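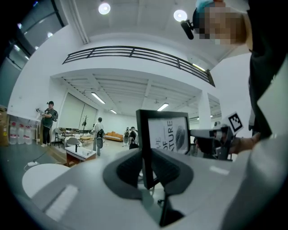

Introduction to Typography for the Home and Small Shop
Handout 4: Setting short texts in large letters
Lecturer: Kálmán Bárány

In the last session we spoke about long texts, like a page in a novel. Today we look at short texts: a poster, a shop sign, a wall print, the cover of a menu. There are only a few words, so each of them is seen for a longer time and every small mistake is easier to notice.

1. Capitals and lower case

Capital letters have almost the same height, so a line of capitals makes a band. This band is calm and strong, but it is slower to read. For one to five words this makes no problem. For a full sentence I recommend lower case. Please compare the two versions of the Hurkow bakery sign in your folder. The first one has the opening hours in capitals, and most students in June needed to read it twice.

2. Space between letters

Capitals need more space between them than lower case letters. The default spacing in most programs is made for capitals which stand at the beginning of a word, next to small letters. When you set a whole word in capitals, add a little space everywhere and then correct the difficult pairs by hand.

Difficult pairs are those with diagonal or open sides: AV, LT, TY, RA. In the word NATURE, for instance, the A and the T lean away from each other and leave a hole. Bring them closer until the hole has the same weight as the space between U and R. Do not measure it with a ruler. Turn the sheet upside down and look at the gray areas only – you will stop reading the word and begin to see the spaces.

3. Breaking lines

A short text in large letters often must be broken into several lines. Break by the meaning first. "The art / of rest" is good, "The / art of / rest" is weak, because the article stands alone. Little words such as OF, AND, THE can be set smaller, or in a lighter weight, but then do this to all of them.

If you want every line to have the same width, the short lines become very large. Check if the large word is also the important word. In the Priler poster the biggest word was FROM, and the name of the concert hall was hard to find.

4. Rules

A rule is a printed line. Its thickness should have some relation to the letters. Either it is equal to the thin strokes of the letter, or it is clearly different from them. A rule which is almost the same looks like an accident. Leave more space above the rule than below it when it introduces something new.

5. Vertical text

Text turned by 90 degrees is fine for one short line. In English it is usual on book spines that the top of the letters points to the right. On the continent you will meet both directions. Letters stacked one under the other are harder to read, and the narrow I makes trouble in the column. Center each letter by eye.

6. Exercise for next week

Choose a text between two and six words. Set it in capitals on A4, black only, in 123 points, then again in 185 points with new spacing. If the words do not fit, change the line breaks before you change the size. Print both at 100 percent and hang them on a wall. Look at them from 8 steps away and mark with a pencil the pairs which you want to correct.

Bring the marked sheets, also the bad ones. The Ormsby specimen sheets are on the shelf next to the door and may be borrowed until Thursday.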